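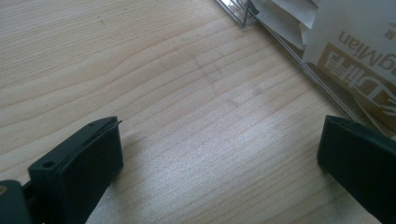
1. Introduction

This report describes a project carried out at the Caltstead workshop between November and the close of the spring review period. The project examined whether a robot arm could learn to handle light packaging from demonstrations given by a person, and whether demonstrations given with a hand-held gripper were more useful than those given by remote control. It is submitted in fulfilment of the project requirement and is dated 2026-02-22.

The work followed an earlier student project, known as Bollex, in which an arm was driven from a game controller to stack blocks. That project reported that operators tired quickly and that the recorded movements were slow and broken up. The present project, named Zellex, kept the same arm but replaced the controller for half of the work with a gripper held in the hand and fitted with its own camera.

2. Aims

The first aim was to record a set of demonstrations of one task by two methods. The task was to approach a clear plastic package lying on a table, close the fingers on one edge of it, and move it to a marked area. The second aim was to train the same control program on each set and compare the results. A third aim, to repeat the comparison with a second object, was dropped in the first month when it became plain that preparing the recordings would take longer than planned.

3. Equipment

The hand-held gripper has two dark fingers with flat inner faces. The operator opens and closes them with a trigger. The camera looks forward between the fingers, so that each recording shows the work from the point of view of the tool. The fingers fitted to the robot arm were made to the same drawings, and the arm's own camera was mounted at the same height and angle.

Remote control was carried out from a desk beside the arm. The operator watched the arm's camera on a screen and moved a smaller copy of the arm, which the larger one followed. This equipment was on loan from the Urquhart laboratory and had to be returned before the second round of trials, which limited the number of remote demonstrations.

All recordings were made on a pale wooden table. The surface was left uncovered. A dark mat was tried on the first day, but the edge of the mat drew the attention of the program in early tests and it was removed.

4. Method

Four operators took part. Each received the same written instructions and was allowed a practice period before recording began. An operator started every demonstration with the fingers open, approached the package, and stopped recording once the fingers had been opened again over the marked area. The package was turned to a new angle between demonstrations.

Recordings were checked on the following working day. A demonstration was rejected if the fingers left the view of the camera, if the operator paused for a long time, or if the trigger signal was missing. Of 1000 demonstrations recorded with the hand-held gripper, 900 were kept. The remote control set was smaller, with 476 kept. To make the comparison fair, the program was trained first on equal numbers from each set and then on the full hand-held set.

Clear plastic proved difficult to work with. Its edges are seen chiefly as thin lines of reflected light, and these change as the tool moves. Operators were therefore asked to approach at a steady speed and to keep the printed part of the packaging in view for as long as possible. The printing gave the program something fixed to follow when the edge itself was faint. 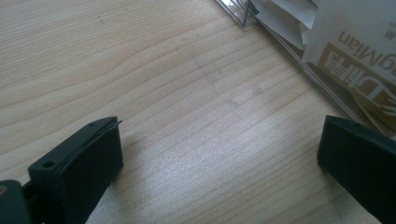
Why was the hand-held gripper not simply used for every demonstration?

The purpose of the project was to compare two ways of teaching the same task, and a comparison required a set of each. Remote control also has one clear advantage, in that every movement recorded is one the arm is known to be able to make. A person holding a gripper may turn the wrist further than the arm can.

5. Results

With equal numbers of demonstrations, the two sets gave similar results when the package lay straight in front of the arm. When it lay at a sharp angle, the program trained on hand-held recordings reached the correct edge more often. Its movements were also smoother. The program trained on remote recordings tended to stop short of the package and wait, a habit that was traced to the pauses operators made while judging distance on the screen.

Training on the full hand-held set brought a further improvement in the approach but little change in the closing of the fingers. Most of the remaining failures occurred at that point. The fingers closed slightly too high and slid over the plastic without taking hold of it.

6. Discussion

The findings support the use of the hand-held gripper for tasks of this kind. They should be read with some care. Only one table and one type of package were used, and the lighting in the workshop was kept the same throughout. It is not known how the program would perform in another room.

The failures in closing suggest that a camera alone may be insufficient for thin, clear materials. A simple touch sensor on the inner face of each finger was considered but could not be fitted within the period of the project.

7. Recommendations for further work

It is recommended that a later project record demonstrations on more than one surface and under changing light. The rejection rules should be written into the recording program so that an operator is told at once when a demonstration cannot be used. The drawings for the fingers, the written instructions and the checked recordings have been placed in the Caltstead project store under the name Zellex.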